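Put It Away: Why I Think the Tidy-Up Robot Is Closer Than the Laundry Robot

By Agnese Pētersons
2021-08-29

My mother can fold a dish towel while holding a phone conversation and watching a pot. I have been thinking about that towel all summer. Ask anyone what they want from a robot at home and you get the same few answers: do the dishes, fold the laundry, pick up after the kids. Ask an engineer which of those is hardest and you usually get a long look at the ceiling, and then the word "cloth."

Cloth is wonderful stuff and terrible stuff. A mug is the same mug however you set it down. A napkin has a new shape every time it lands, and most of it is hidden under the rest of it. For years the sensible people in automation simply stayed away. At the parts plant in Vovville where I worked before I started writing, the arms on the packing line moved metal brackets all day and did it beautifully, and a person named Heino Lepik lined the crates with felt by hand. Heino lined 754 crates in the month of July, the last year I was there. The arms could have passed him a bracket in their sleep, but give one of them a square of felt and it would have made a ball of it.

So I get excited, maybe more than I should, when I see two arms given a space with several kinds of cloth in it, plus folders, baskets and a calculator, all the odds and ends that collect in a real room. I don't need a backflip or a dance. Show me a robot with a blanket to deal with!
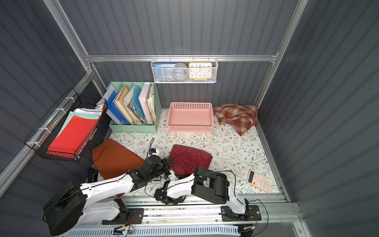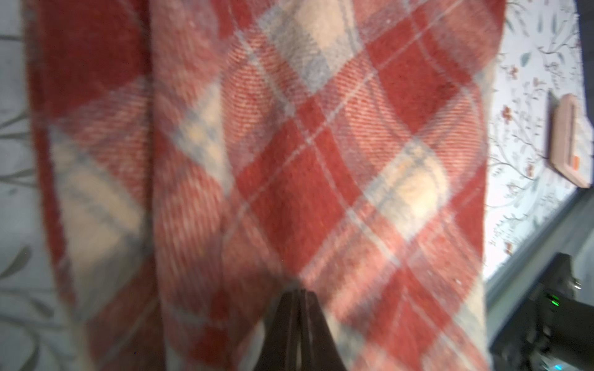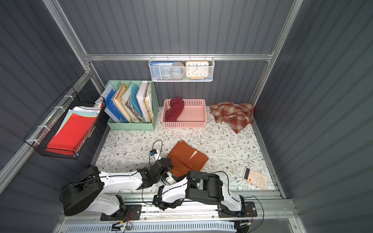
Two arms on a shared rail, with the polka dot cloth on the mat in the first picture and in the pink basket in the third. The middle one is a wrist camera's view of a plaid blanket.

Look at the blanket for a minute. Up close it is nearly all you can see, one layer lapping over another, and the tips of the gripper are right down at the fabric. Where is the corner? I can't find it, and I have been handling blankets for a lot longer than any robot has. A person would give the thing a shake and let the corners show themselves. We do that without noticing we've decided anything. A machine has to pick a place to grab, guess how much cloth will come along, and then look again at a shape it has never met before.

My argument, then, is that we have been asking for the wrong chore first. Folding gets all the attention, and a badly folded shirt is easy to laugh at. Putting away is more forgiving. A cloth that belongs in a basket can go in crooked, hang over the side, or land in a lump, and the floor is still clear. In my house that counts as clean. It would certainly count in my son's room.

The objections are real and I don't want to skate past them. Speed is the first. Heino could lay a sheet of felt in 2 seconds, and an arm that needs a minute for a napkin won't earn its keep on any shop floor. Then there is the plain mess of a house. An enclosure with walls and fixed rails has a known size, and the arms always start from the same place. My living room has a dog in it. Most homes also have stairs, bad light, and a sock under the couch where no rail is ever going to reach.

Heino's own objection, when I called him, was about price. "If it costs more than my car, I can pick up my own blanket," he said. His car is worth 3000 dollars, and he was proud of the figure. I think he's right for now. I also think he is describing a problem that gets smaller every year, and the cloth problem never used to get smaller at all.

What would change my mind about the timing? I'd like to see the same arms meet a blanket they haven't handled before, in a room they don't know, and get it into a basket 4 times in a row with no one stepping in. It doesn't have to be pretty. If someone can show me that, I'll clear a shelf.

Folding can wait – my mother has that covered, and she isn't giving up the phone.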